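Grodlow Coloured Plastic Tableware

Supplied by Jivberg Catering and Institutional Equipment

Product overview

The Grodlow range is a series of plastic bowls, plates and cups intended for nurseries, school dining rooms, day centres and holiday play schemes. All items are sold singly or in mixed sets and may be combined freely across colours. The range replaces the former Riviere tableware, which will remain available for repeat orders until the end of December.

Customers who already hold Riviere stock should note that the two ranges do not share the same bowl profile. Items from both may be used at the same table but should be stacked separately in the cupboard.

Colours

The bowls have a glossy finish inside and at the rim. Orange-red, blue and lime green are the principal bowl colours. Cups are also offered in yellow and red, so that each child or group may be given a colour of its own. Small differences in shade may occur between production batches, and customers wishing to match an existing set closely are advised to order the full quantity at one time. 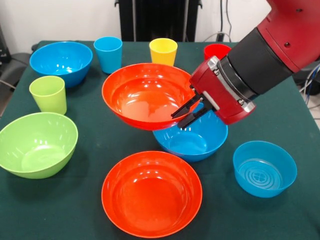

Shapes and sizes

Bowls are made in a wide form, suited to cereal, pasta and salad, and in a smaller, deeper form with straighter sides, suited to soup and puddings. Certain pieces carry a moulded pattern of concentric rings in the base. The ring pattern is a feature of the mould and does not affect cleaning.

Plates are intended for main meals and for the serving of bread or fruit. Cups have no handle and are sized for small hands. They may be stored upside down on a shelf or cloth between sittings.
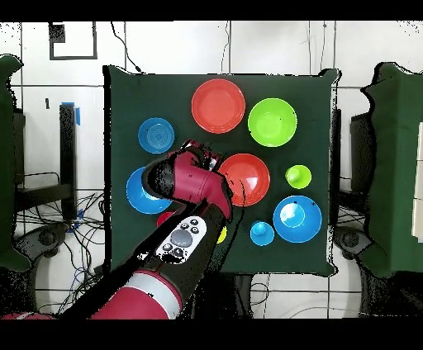
Sets and order codes

Starter set: 16 pieces, mixed bowls and cups. Code GR-16.
Dining set: 20 pieces, mixed bowls, plates and cups. Code GR-20.
Group set: 42 pieces, mixed bowls, plates and cups. Code GR-42.

The colour mix within each set is fixed. Single items may be added to any order in a colour of the customer's choice, subject to stock.

Care and storage

Wash all items before first use. Abrasive pads and scouring powders will dull the surface and should be avoided. Allow pieces to dry fully before stacking. Any item that is cracked or deeply scratched should be withdrawn from use.

The tableware must not be placed in an oven, on a hob or under a grill.

Storage crates

The Tallier lidded crate is recommended for sets that are moved between rooms. One crate holds the Dining set. The Group set requires 3 crates, which are ordered separately.

Delivery and returns

Orders received by 10th November will be delivered before the end of the autumn term. Unused items may be returned in their original packaging, together with the delivery note. Opened sets cannot be accepted for return unless a piece is faulty or missing.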